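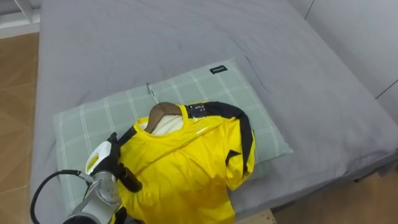
Figure 1. Yellow and black shirt on its wooden hanger, bedroom work area.

Our group chose clothes care in a small bedroom as our project, mostly because we all live in small bedrooms and were tired of ironing. The question we began with in January was a simple one: if a shirt has to wait somewhere before it goes on a rail, does it matter how it waits? We had a budget of 77 dollars, which went on wooden hangers from Tapsell and left us enough for a very nice lunch.

We compared three ways of leaving a shirt on a bed -- folded, spread flat, and spread flat with the hanger already through the neck. Shiny sports fabric gave us the most to argue about, as it slides off nearly everything and shows every fold when the light catches it. Cotton was far more forgiving, bless it. We learned to put the hanger in through the collar and settle one shoulder before touching the other, and to leave the sleeves for last. Long sleeves want to be laid out to the side, or they end up underneath and you have to begin all over again.

The second part of the report deals with the room itself, and this is where we got a little carried away.

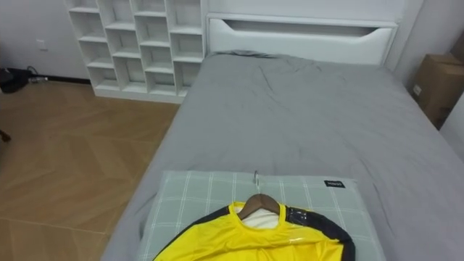 A bed makes a wonderful work table, provided the cover is pulled fairly smooth first, and we wrote that into our method after the first week. We also talked for a long while about open cube shelves. They look so tidy when they're empty! Once clothes go in, though, everything has to be folded to the width of a cube, and shirts like ours really would be happier hanging. Our suggestion is to keep the cubes for sweaters and towels and to find even a short stretch of rail for the rest.

We did 20 rounds of each method, and the hanger method left the fewest creases across the chest, though the folded shirts did better than any of us had guessed.
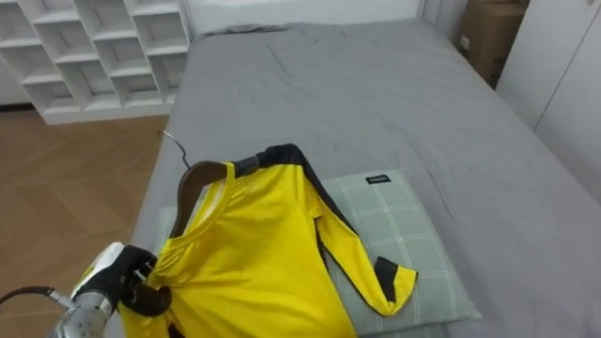 Efe Shehu wrote in the margin of our draft that we should have tried plastic hangers too, as most students own those, and that a slippery collar might behave quite differently on a thinner shoulder. We agree, and we would gladly do that part next if we can get the room again.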